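Guides > Parcel Room > Esari Bench Scale > Setting up and first use

4. Setting up the scale

Read this section through before you start. You will need the scale, the mains adaptor, the cross-head screwdriver from the accessories bag and a flat piece of packing material. Allow half an hour if the scale has come in from a cold van or store, as it must reach room temperature before it is calibrated.

The Esari bench scale weighs parcels up to 4000 g. It is not meant for pallets, liquids in open containers or anything that will be dropped on to the pan from a height.

4.1 Choosing a place

1. Pick a bench or table that does not rock when you lean on it. If it does, deal with the legs first. The feet on the scale can correct a small slope but they cannot correct a table that moves.

2. Keep the scale out of direct sun and away from fan heaters, open windows and doors that are used all day. Draughts are the most common cause of a reading that will not settle.

3. Leave a hand's width of clear space on all sides. Parcels that overhang the pan must not touch a wall, a shelf or the display post.

4. Check that the adaptor lead reaches the socket without being pulled tight. Do not run it across a walkway.

Note: A bench with low walls on three sides is a good choice in a busy room, as the walls cut down the movement of air. The fourth side must stay open so that parcels can be slid on and off the pan.

4.2 Laying out the packing side

Most rooms keep the flattened cartons, tape and labels on the same bench. This is fine so long as nothing loose can slip under the pan.

1. Decide which side parcels will arrive from and keep that side clear.

2. Put flat card at the back of the bench, lying down. Card stood on end tends to fall forward on to the pan.

3. Fix any leads so that they cannot swing against the scale. Small clips are better than tape, which leaves a residue and lets go in warm weather.

4. Keep other powered equipment off the scale's own part of the bench. Vibration shows up as a last digit that flickers.
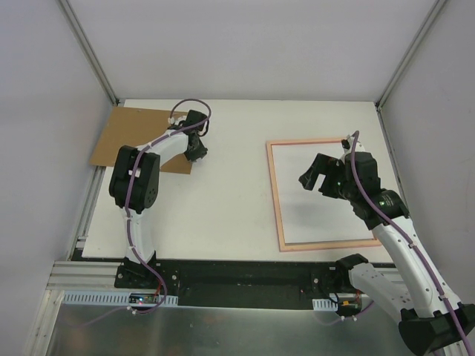 4.3 Levelling

1. Take off the pan by lifting it straight up. Do not twist it.

2. Find the round bubble level to the left of the pan support.

3. Turn the front feet until the bubble sits inside the ring. Turning a foot clockwise raises that corner.

4. Adjust the back feet only if the front ones have run out of thread. Finish by pressing lightly on each corner in turn. None of them should dip.

5. Put the pan back and check the bubble again.

Caution: Remove the red transport screw from under the pan support before you switch on. Weighing with the screw in place can damage the load cell and is not covered by the warranty. Keep the screw in the accessories bag. You will need it if the scale is ever sent away.

4.4 Switching on

1. Plug the adaptor into the scale first, then into the wall socket.

2. Press and hold ON for 2 seconds. All parts of the display light up, then go out, and the software version is shown.

3. Wait for the zero. If the display shows dashes, something is resting on the pan or the pan is not seated.

4. Leave the scale switched on for ten minutes before calibrating.

Use only the adaptor supplied. Adaptors from the older Tarico scales have the same plug but give a different voltage - label them or take them out of the room.

4.5 Calibrating

Calibrate when the scale is first set up, whenever it is moved to another bench, and at the change of season if the room is not heated evenly.

1. Clear the pan and press ZERO.

2. Hold CAL until the display reads CAL 0, then let go.

3. When the display changes to 4000, place the calibration weight in the middle of the pan. Handle the weight by its knob, with a dry cloth or glove.

4. Wait for PASS. Take the weight off and check that the display returns to zero.

5. Put the date and your initials on the card in the back of this guide.

If the display reads FAIL 2, the scale was disturbed while it was calibrating. Begin again from step 1. If it fails a second time, check the transport screw and the level before calling the service desk.

4.6 A quick check each morning

Keep one sealed item of known weight as a check piece. The one supplied with the scale is marked 690 g. Place it in the middle of the pan, then near each corner. Every reading should be within two grams of the marked weight. A corner that reads differently from the rest usually means grit under the pan.

4.7 Connecting the label printer

1. Switch off both the scale and the printer.

2. Push the flat end of the data lead into the printer and the round end into the port marked PRT on the back of the scale. The arrow faces up.

3. Switch on the printer, then the scale.

4. Weigh any parcel and press PRINT. The weight prints once the reading is steady.

Note: Moncrieff printers need the paper width set to NARROW in their own menu. On the wide setting, the last digit of the weight is lost.

4.8 Cleaning

Unplug the scale. Wipe the pan and the casing with a slightly damp cloth and dry them straight away. Do not spray cleaner on to the scale or blow compressed air under the pan support. Sticky label residue can be lifted from the pan with a little warm soapy water once the pan has been taken off.

4.9 Service

For spare feet, pans and adaptors, write to the parts desk at Teltidia, marked for Dinesh Thevar. Repairs and yearly inspections are booked through Grażyna Pawlak. The desk closes for two weeks in August. Have the serial number ready; it is on the plate under the scale, next to the back left foot.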